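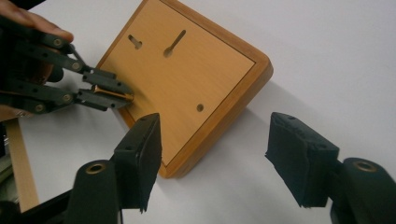 Why I chose my grandmother's goose

My project is about a goose called Hona, who lived with my grandmother in Plusstead when she was a girl, and about what happens to a story like that when a family has been telling it for a very long time. We were asked to pick a memory that had been handed down at home and to find out how different people in the family carried it. I could have chosen my great-uncle's years at sea, which is the story everyone expected, but I kept coming back to the goose. I think I have known about Hona for longer than I have known how to tie my shoes.

The short version, as it was always told to me at bedtime, is that Hona hatched late, was left behind by the others and was brought up in a box beside the kitchen range. She followed my grandmother to school as far as the McAlister farm gate and was standing there again in the afternoon to walk her home. She hissed at the postman and at my great-grandfather, and at everybody else apart from one small girl.

How I went about it

I interviewed 3 people: my grandmother, her younger brother and my mother, who never met the goose but tells the story better than either of them (I hope they will forgive me for saying so!). I asked each of them to start wherever they liked and I tried very hard not to interrupt, although if you listen to the recordings you will hear me failing at this quite often. My grandmother's interview came to 2,112 words when I typed it up, and a good part of that is her telling me to eat something.

I did the interviews in March, at kitchen tables, usually at four o'clock or so when the tea was made. Afterwards I laid the transcripts side by side and marked in pencil where they agreed and where they went their separate ways.

What I found

All of them agree about the gate. They also agree on the name, which my grandmother says was simply the noise she made herself when she was too little to say "honker". After that it gets more complicated. My great-uncle remembers a second goose, Takeck, a bad-tempered gander whom my grandmother has left out altogether. When I asked her about him she was quiet for a bit and then said, "Oh, him," and went to fill the kettle.

The biggest difference is in the ending. My mother's Hona flies off one autumn with the wild geese. My great-uncle's Hona was sold with the rest of the flock when money was short, and he says his sister didn't speak to their father for the whole of that winter. My grandmother, when I finally dared to ask, said that both were true in their way and that she had told my mother the kinder one.

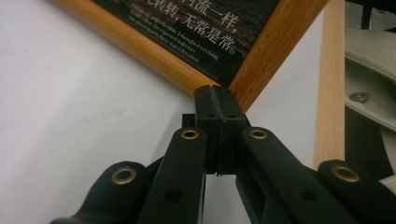 My grandmother has only one photograph of Hona, and I had not realised before this project how much the family leans on it. It is small and rather grey, and it lives in a drawer with the birthday candles. My great-uncle thinks it ought to be out where people can see it, in a wooden picture frame like the one in the photograph above, and he has offered to hang it for her. She says she will think about it, and she has been saying so since before I was born.

What I would do differently

I would talk to my great-uncle first. He gave me the questions I should have been asking all along, and by then I had used up my best afternoon with my grandmother on the postman. I would also like to find somebody from the McAlister side, as a goose at your gate every day is surely a thing you would mention to your children.

My thanks go to all three of my storytellers, and to my mother twice over for checking the typing.

Shona Merrick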